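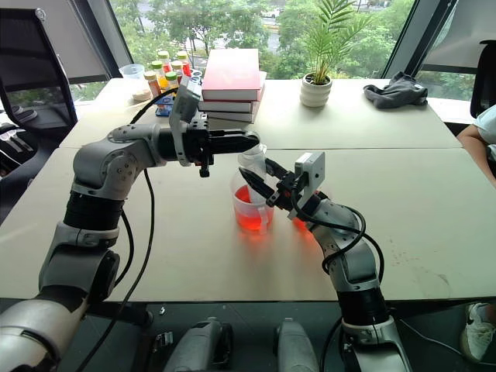 Measuring jug and clear bottle on the pushed-together tables, with the red-orange mix in the jug.

Section 2. Mixing and measuring colored water

I've been making up colored water for the Masham pouring kits for a good while now, and this is the part of the guide people write to me about most, so I've rewritten it in plain steps. If you've only got the old sheet, recycle it and use this one. You'll want everything from section 1 unpacked and rinsed before you start.

What you need for this section

A clear plastic bottle with its cap
Two clear plastic measuring cups or jugs with handles (they don't have to match – mine never do)
A plastic syringe, no needle
Food coloring, red and yellow
Cool tap water
An old towel you don't love

Setting up the table

1. Pick a table near a window if you can. You'll be reading little printed marks through colored liquid, and daylight makes that so much easier than a ceiling lamp.

2. If one table's too small, push two together, but keep the cups well away from the seam. A spill that finds the gap goes straight down to the floor, and then you're on your hands and knees with that towel.

3. Move books and papers to the back, or better yet off the table. I'm bad about this one myself!

Mixing

4. Fill the bigger jug with cool water and stop well short of the rim.

5. Add 7 drops of red and give it a stir. Then add yellow a drop at a time until you get a bright red-orange you like. I go pretty strong with it, because a pale mix is hard to see inside the syringe.

6. Let it sit for two minutes. The coloring can hang in streaks at first, and it's tempting to throw more in when all it wants is a little time.

Note: A strong mix in a clear cup throws a reddish glow onto a pale tabletop when the light's good. It looks exactly like a leak. Wipe it with a dry finger before you panic – I've mopped up plenty of sunshine.

Splitting it between two cups

7. Set the second cup beside the first with some space between them, so your hand fits around either one.

8. Pour slowly from the first into the second until the levels look close. Crouch down so your eyes are even with the liquid. Looking from above will fool you every time. 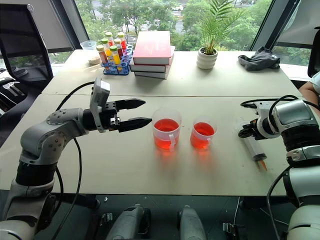

9. Use the syringe for the last little bit. Dip the tip, pull the plunger back gently, and move the liquid from the fuller cup to the other one. If your two cups are different sizes, go by the printed marks and ignore how high the liquid stands.

10. Push the plunger all the way in before you put the syringe down, or it'll dribble. Dezső Szekeres wrote in asking whether it should stand up in the cup between turns. You can, Dezső, but a light cup may tip over with it, so I lay mine flat.

Caution: Food coloring stains. It comes off a smooth tabletop fine if you get to it quickly, but grout, unfinished wood and light sleeves are another story.

Caution: Don't drink the mix, and don't put the syringe back with anything used for medicine.

Filling the bottle

11. Take the cap off and stand the bottle on the towel. Hold it near the neck with one hand and pour with the other, using the spout if your jug has one. Squeeze the bottle and you'll get a fountain, so keep a light grip.

12. Cap it, turn it upside down over the sink, and count to 20. If the cap weeps, take it off, wipe the threads and try again.

Note: The Barta caps look the same as the Sketico ones and will even start to screw on. They don't seal on this bottle. Use the cap it came with.

Rinse the cups and syringe right away and leave the plunger out to dry. Storage is in section 3.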